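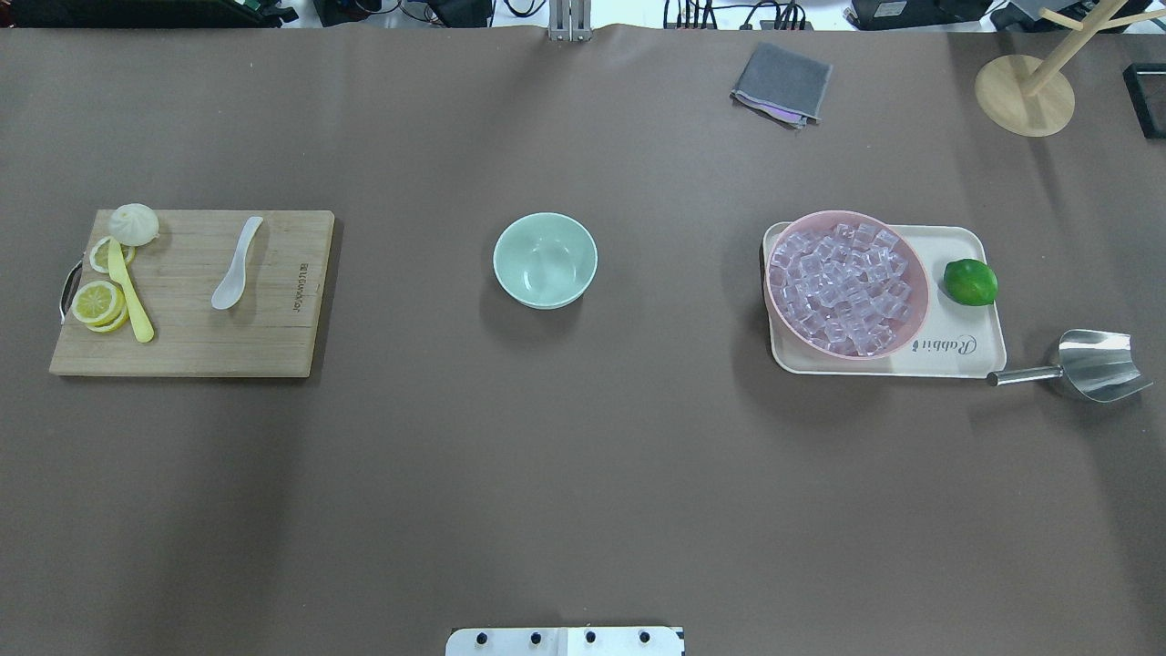 I'd been promising Marisa Fontana I'd go to the Skoturgate open day since February, when she came back from theirs with a carrier bag full of leaflets and wouldn't stop talking about dumplings. So on 7/9/23 I finally went, on my own, with a packed lunch I didn't need (more on that in a bit).

Skoturgate is a teaching kitchen in an old printing works, up a hill that feels a lot longer than it looks on the map. They let 100 people in for the whole day and split us into groups at the door. Mine was led by Assunta Guerra, who talks very fast and walks faster — I spent the first ten minutes mostly looking at the back of her apron.

We started in the flour store, which smelled lovely, and then went through to the steaming room. They make buns there most mornings and Assunta said a busy week is around 700 of them. All pleated by hand! She had us try with a bit of spare dough. Mine looked like a knotted sock. The woman next to me, Ilaria Bianchini, did hers perfectly first time and then admitted she'd worked in a bakery for years, so I felt a bit better.

After that came the tabletop session, my favourite part by miles. It's meant for people who are nervous in the kitchen, and for older children, so everything is simple and laid out on brown paper. You get a bamboo board, a plastic knife, a steamed bun, some lemon slices and a bowl of ice, and you have a go at putting together a little plate and a cold drink to go with it. I loved the crockery. Pale mint green, pink, a cream tray with "Rabbit" written on it... I asked if they sold the bowls and they don't, sadly.

A whole lime is surprisingly hard work with a plastic knife, by the way. Roll it under your palm first. Emlyn Cadwaladr, who was running that session, told us to fill the glass with ice before anything else and use far more than you think, and he was right, mine stayed cold all through the talk that followed. Metal scoops are noisy things when a whole group is using them at once, mind you.

The talk itself was a bit long. It was about the history of the building and there were a lot of slides of presses. I did learn that the Morelli family had it before Skoturgate took it on, and that the top floor was shut up for years.

Lunch was included, which I'd completely missed on the ticket — soup, buns, and a lemon cake from the Alness group, who bake upstairs. I had two slices and carried my cheese sandwich home again.

Parking is £8 if you use the one behind the chapel, or free on the road if you get there early. The loos are down a flight of stairs and I didn't spot a lift, so ring ahead if that matters to you. Cinzia Carbone does the bookings and she was very quick to answer my email.

Marisa wants to do the evening bun class next, £49 each, and I've said yes. I need to practise my pleats.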